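Ladby talk – notes, Saturday, second slot after coffee

Thank Styliani for the slot. Mic check. Don't read the slides.

Start with the pantry question – who here has thrown out rice this year? Wait for hands. Then mine: moths, whole shelf, February. 40 minutes on the kitchen floor with a vacuum.

Main point: dry food goes bad from air, light and bugs. Mostly bugs. They come in with the bag from the store, so a nice shelf won't save you. Freeze new flour 72 hours first, then let it come back to room temp befor opening. Say that twice, people always write it down.

Containers next. Clear beats pretty. If you can't see the lentils you buy more lentils. Square beats round on a narrow shelf. Lids – pass the two from my bag around, let them feel the seal. 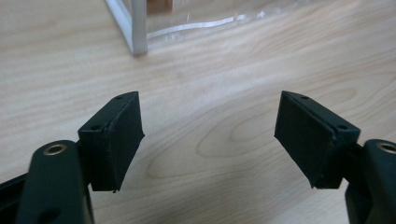 Clear plastic box, wooden tabletop.

Labels: masking tape, marker, date opened. Skip the label maker story unless we're ahead of time.

Tetsuya's bit – he ran the Formont food shelf, 3,000 bags a year, oldest to the front every single time. Same rule at home. New stuff goes behind. Takes 2 minutes when you unpack.

Spices, quick. Not over the stove!! Whole keeps longer than ground. Smell it, no smell = toss.

If somone asks about bay leaves for moths – never worked for me, move on.

Questions. Handouts by the door. Get my jars back.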